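Ticket 577: right arm drops out mid-fold
Opened by: Baldur Steinarsdóttir
Status: open

Hello again! Same two-arm towel folder as ticket 224, new headache. The left arm behaves beautifully, but the right one goes limp partway through a fold (always after the first crease, never before) and I have to restart the lot.

Tried so far:
- swapped the power supplies over, no change
- reseated every plug on the right base, got 11 clean folds and thought I'd cracked it, then it dropped out again
- slowed the wrist down to speed 4, a bit better but not cured

My hunch is the long black cable that loops over the middle from one wrist to the other. I reckon it gets tugged when the arms part, and I'd love a second opinion before I start cutting zip ties.

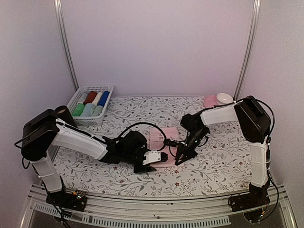 Landura, April

Both grippers are in over the pink cloth, with the loop passing above it. Would you route that cable back along the upper links, or just fit a longer one?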